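Vureo Parts Tray, Gray, Desktop Size: Long-Term Review

Rating: 4 out of 5
Reviewed by Elvira Escobar

I refurbish office desktops in batches, mostly small and mid-size towers that come off lease with the drives still in them. The work is repetitive. Side panel off, drive out, memory out, blow the dust through, test, put back whatever passed. For years the parts went on an anti-static mat in rows, and for years I lost time matching a drive to the tower it came from. The Vureo tray was bought to fix that one problem. I have used it since July and put 107 towers across it.

What you get

The tray is a single molded piece of gray plastic with a flat underside and a set of shaped recesses on top. Vureo sells it without accessories apart from a strip of adhesive pads for the base. There is no lid, and the instructions are a folded card with one drawing on it. Mine arrived with a burr along one of the slots that would have scratched a drive label. A minute with a deburring blade took it off. The other slots were clean.

Fit

A 3.5-inch drive stands on end in its slot with a small amount of side play. I measured the play with feeler gauges at first and stopped caring after the first week, as it makes no difference in use. The slot holds the drive upright when the tray is carried across the room. It does not hold the drive if the tray is tipped, and I would not expect it to.

Memory lies horizontally in a long slot. Full-height desktop modules fit well. Laptop modules drop too far in and have to be picked out by the ends, so I don't use the tray for those.

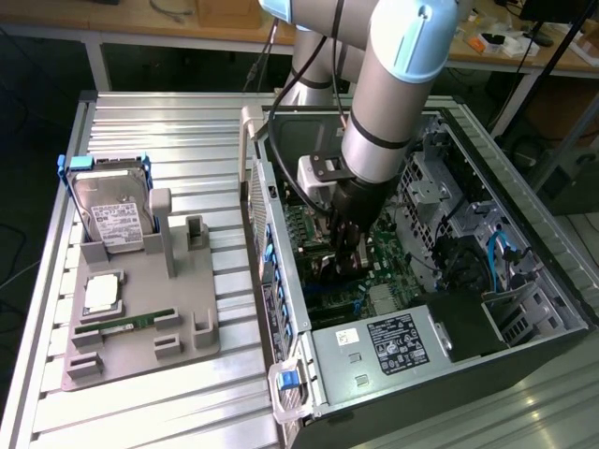 The best feature is that drives can stay in their caddies. Most of the office towers I see use a snap-on plastic caddy, and a holder that requires a bare drive adds two steps to every machine. In the Vureo, a drive goes in upright with its blue caddy bracket still along the top edge, and the product label faces forward, so the serial number can be scanned without lifting anything. I scan on removal and again before reinstalling. With the drives lying flat on the mat, half of them ended up label side down.

On a slotted aluminum table the tray sits level and can be lined up against a slot by eye. The adhesive pads are of no use on that surface. They bridge the slots poorly and pick up grit, and I peeled mine off on the first Friday. Without them the tray slides if it is pushed hard from the side, but it has not moved on its own. On a wood bench I would leave the pads on.

Keep the tray to the left of the tower if you can. The parts travel a short distance, and nothing has to be passed over the open case. I tried it at the back of the bench for one batch and dropped a screw into a power supply. That was my fault, though the layout did not help.

Compared with the Ilancombe organizer

I had the Ilancombe bench organizer on loan for a month before buying this. It is a better-made object. The edges are cleaner, the plastic is thicker, and it has 6 lidded cups for screws, which the Vureo lacks entirely. It also insists on drives lying flat, and it is wide enough that it and a mid-size tower will not share my table. If you do one machine a week and have the space, the Ilancombe is the nicer thing to own. For batches, the upright slot wins.

I also looked at the Hisance stacking trays. They are intended for storage and the recesses are too shallow to work from.

Wear

After 107 towers the drive slot shows polishing on both inside faces and no cracks. The memory grooves are unchanged. One corner of the base has a white stress mark from a fall of 90 cm onto concrete, and the tray still sits flat. Isopropyl alcohol does not cloud the surface. A contact cleaner I will not name did leave a dull patch, so test yours on the underside first.

The gray color is a reasonable choice. Black screws show up on it, and silver ones show up less well. I keep screws in a magnetic dish anyway.

Complaints

No screw storage. This is the main one, and the reason for the missing point. There is unused flat area on the tray that could have been a shallow dish at no extra cost.

No label area. I wrote the batch number on masking tape and stuck it to the front edge. It works, and it looks like masking tape.

Static. The packaging says nothing about whether the plastic is dissipative. I emailed Vureo and received a reply 13 days later which answered a different question. I treat it as ordinary plastic: strap on, and bare modules go into shielding bags if they are going to sit for longer than the job in hand.

Who it suits

Anyone pulling drives and memory from full-size desktops in quantity. It is less useful for laptops, and it does very little for someone building a single PC, where the parts come out of retail boxes and go straight in. I have ordered a second one – the wiping station is on the other side of the room, and carrying the same tray back and forth was slower than it needed to be.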